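# Nulden Open Day: Table Recordings

Recordings made with hand-held grippers at the Nulden open day, Clurncombe.
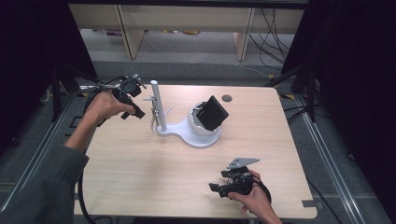 *Two hand-held grippers at the table, with the white stand between them.*

Last updated: June 23, 2018

## What is in this folder

This folder holds the recordings made during the open day at the Nulden workshop in Clurncombe, plus the notes taken at the table. The open day had talks in the front room and a hands-on table in the back. Only the table was recorded. The talks were not, and the slides are kept by the people who gave them.

There are 80 recordings. Each one is a single attempt by one visitor, from the moment the operator said "go" to the moment the visitor put the grippers down or gave up. Attempts were stopped at 60 seconds if they were still running. A stopped attempt is kept and marked as stopped in the index.

## The demonstration

Visitors worked with one gripper in each hand. The grippers are the Menon pair we use in our own work, with their cables run off the sides of the table. No robot arm moved during the open day. The point was to let people feel what it is like to do a small job with two fingers on each side instead of a whole hand, and to show them what the recordings look like on a screen afterward.

Staff did the job once at the start of each group, slowly, and then handed over. Groups were kept to 6 people. Most visitors had one turn. A few came back for a second, and those are marked in the index as repeat turns but are not linked to the first one, as we did not keep a list of who was who.

## The tasks

There were 2 tasks. Both use the white stand with the post and the rounded holder.

`lift` – Take the black square piece out of the holder and set it down on the table. Either hand may be used. The other gripper may steady the stand.

`return` – Pick the black square piece up from the table and put it back in the holder. The angle does not matter as long as the piece stays put when released.

Visitors could ask to do the tasks in either order. If they started with `return`, the operator set the piece on the table first. The resetting is not part of any recording.

The hook on the post was not part of either task. Some visitors tried it anyway, mostly children, and where that happened inside an attempt we left it in. Search the notes column for "hook" to find these.

## Files

- `index.csv` – one row per recording
- `recordings/` – one folder per attempt, numbered in order
- `notes.txt` – the operator's notes, typed up the same evening
- `setup.txt` – how the table was laid out and the order things were switched on

The columns in `index.csv` are:

- `attempt` – the number of the folder
- `group` – the visitor group, in order of arrival
- `task` – `lift` or `return`
- `result` – `done`, `dropped`, `stopped` or `quit`
- `repeat` – `yes` if the visitor had already had a turn
- `notes` – free text, often blank

`dropped` means the piece fell and the visitor did not go on. If they dropped it and then finished, the result is `done` and the drop is in the notes. We argued over this and settled on it late, so the first two groups were labeled again afterward from the recordings.

## Reading the recordings

Recordings open in Dadow, the viewer we used on the day. Older copies of Dadow will open the folders but show the left and right grippers swapped. If the left hand seems to be coming from the wrong side, update the viewer before reporting a problem with the data.

Left and right always mean the visitor's left and right. The operator stood on the far side for some groups, and the notes from those groups were written the other way around at first. They have been corrected in `notes.txt`, but there may be one or two lines we missed.

## Known problems

The right gripper was restarted between the third and fourth groups. Its finger opening reads a little wide after that. We have not adjusted the values.

The stand was not fixed to the table. It slides when pushed hard, and in several attempts it ended up well away from where it began. The operator moved it back between turns by eye. Do not rely on it being in exactly the same place at the start of each attempt.

Cable drag is visible in a number of recordings, mainly when a visitor reached across. We asked people to keep each hand on its own side, but did not stop them if they forgot.

Some attempts have a pause at the start while the visitor gets used to the grip. These pauses have not been trimmed.

## Visitors and consent

Visitors were told at the door that the table was being recorded, and a sign said the same. Anyone who wanted to try the grippers without being recorded could do so, and those turns are not here. Children took part with an adult present.

No names or ages were written down. Sound was switched off. If you believe a recording shows something it should not, tell the front desk at Nulden and give the attempt number. We will take the folder out and leave a gap in the numbering.

## What it can be used for

The recordings are fine for teaching, for trying out viewer tools, and for looking at how people with no practice handle a pair of grippers. They are a poor fit for measuring how hard the tasks are. People watched each other, got advice from the rest of the group, and had very different amounts of time to warm up.

For comparison with trained operators, use the set we made in February. It has the same two tasks and the same folder layout, but the `repeat` column is missing and `quit` is not used.

## Changes

- First two groups labeled again for `dropped`
- Left and right corrected in `notes.txt`
- Added `setup.txt`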